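Cords Off the Floor
Vurnville, 2018-07-30

Every house in Vurnville seems to have a drawer of chargers and a tangle behind the desk. We spent a day on the small white kind of unit that sits on a table with its lead trailing off the side.

Start with the cable. Pull it out to its full length and let it lie in a loose curve. Tight bends near the plug wear it out first.

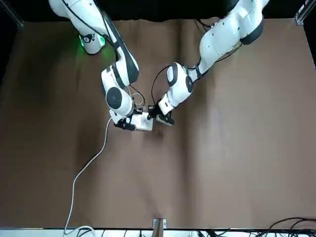 Pick a spot
Put the unit toward the middle of the table, where both sides can reach it. A plain brown covering makes a white one easy to find, and it saves the tabletop from scratches. We paid 3 dollars for ours at Duda.
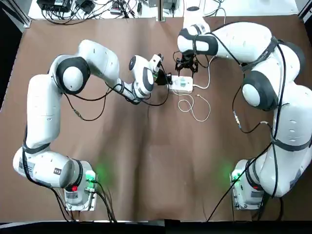 Send the cable one way
Choose the side nearest the outlet and keep to it. Leave 30 inches of slack if you can. Clips can wait until you have used the setup for a week.

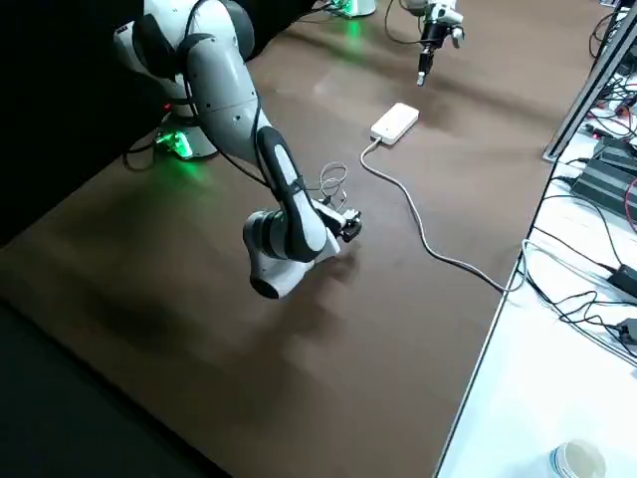
The cable crosses the brown surface and drops onto the white desk beside it.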